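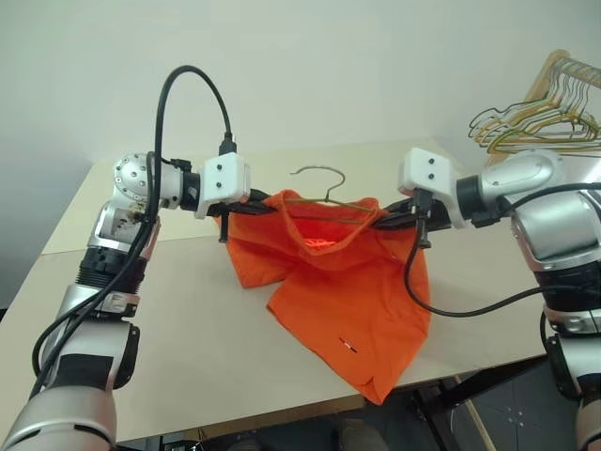
Hang It Up! Shirt and Closet Tips That Save You the Ironing

I used to iron every single Sunday, a whole pile of it, with the radio on and my back complaining by the third shirt. Now the iron comes out maybe once a month! What changed was the hanging, and I'd love for you to give it a try this week.

Start at the washer

Take shirts out as soon as the cycle ends. If you can't be there, set the delay so it finishes when you're home. Give each one a good hard snap by the shoulders, then pull the front edges straight and smooth the collar with your fingers. It takes a few seconds a shirt (really!) and does half the work of an iron.

Button the top button before hanging, and then the 3rd one down. The collar stays up, the front stays flat, and the shirt can't slide off one side. T-shirts and polos go on from the bottom hem up, never shoved through the neck – stretched necklines never quite come back.

Spin speed matters more than people think. My old machine was stuck on its fastest setting and everything came out looking like a walnut. I now use 1,000 for cottons and drop lower for anything with linen in it. A slower spin means more drip, so put an old towel under the rack.

Dry with some air around things

Leave a hand's width between shirts on the rod. A small fan pointed across the row, not straight at it, makes a huge difference in January when the windows stay shut. My neighbor Cadi Gough hangs hers over the bathtub with the door open and swears by it, and her blouses always look wonderful, so who am I to argue?

Heavy sweaters stay off hangers altogether. Fold them over a rack or lay them out on a towel, and turn them once they feel dry on top.
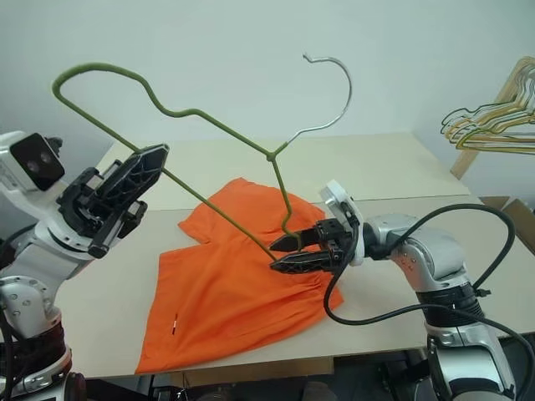
Household Notes, No. 925

Choosing and fixing hangers

I get more letters on hangers than on any other subject, which makes me very happy. Plastic-coated wire is fine for everyday shirts. It's slim, it doesn't mark damp cloth, and it bends back into shape when a kid has been swinging on it. Check the coating now and then, especially at the corners and near the hook. If bare metal shows along the part where the fabric sits, wrap it with a bit of cloth tape or move that hanger to the coat closet, where a rust spot won't ruin anything.

Shoulder bumps come from hangers that are too wide. The ends should stop just short of the sleeve seam. Got a bump already? Dampen it with your fingertips, pinch it flat, and let it dry over a rolled washcloth.

For slippery tops, wind a rubber band around each end of the hanger, or run a thin line of craft glue along the shoulders and let it dry overnight. Reshma Cele wrote in to say she uses strips of leftover felt instead – so pretty, and a great way to use up scraps!

Face all the hooks the same way. You can lift a whole armful out in one go when it's time to dust the shelf or pack for a trip.

A quick fix for wrinkles that sneak through

Hang the shirt on the bathroom door, mist it lightly with plain water from a spray bottle, and tug the hem down gently. Leave it while you have breakfast. Cuffs and plackets can be pressed with a flat hair iron on its low setting, as long as the plates are clean (wipe them first, hairspray leaves brown streaks).

Next time: sticky drawers, and Pieter Modise's trick with a candle stub. Keep those letters coming, I read them all!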